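26/01/2018

Long one. In at eight, heating off again in the Oltero room, kept my coat on till lunch. Jar task all day. 13 good demos by the time I stopped, want 80 before anyone trains anything on it. Slow.

Remote control in the morning. Hands keep wanting to go faster than the arm does — I overshoot, back up, overshoot the other way. Those all go in the bin. Coming down on the wire handle is the bit I hate. From the wrist view it's a thin little line and I lose it against the gray, then I'm just guessing at depth. Tried squinting. No.
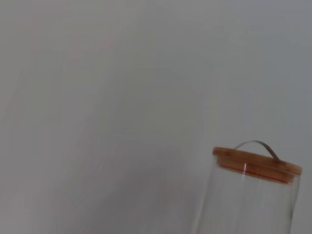
After lunch switched to guiding the arm by hand, much nicer, you can feel when the lid starts to give. Except my wrist aches now and I keep leaning on the elbow joint without meaning to, which puts a wobble in the path. Must ask if the wobble matters. Probably does.

Posutel want 700 episodes across all the kitchen tasks. Said yes to that back in September like an idiot. Ciltcombe people get there half done by two operators on shifts, we have me.

Forgot to save episode 9, had to redo it. Wrote the start pose on a sticky note and then lost teh sticky note.

Tomorrow — start from the left side, slower on the approach, gloves. Buy milk. Bus was late, home at 1819 by the oven clock, soup, bed soon.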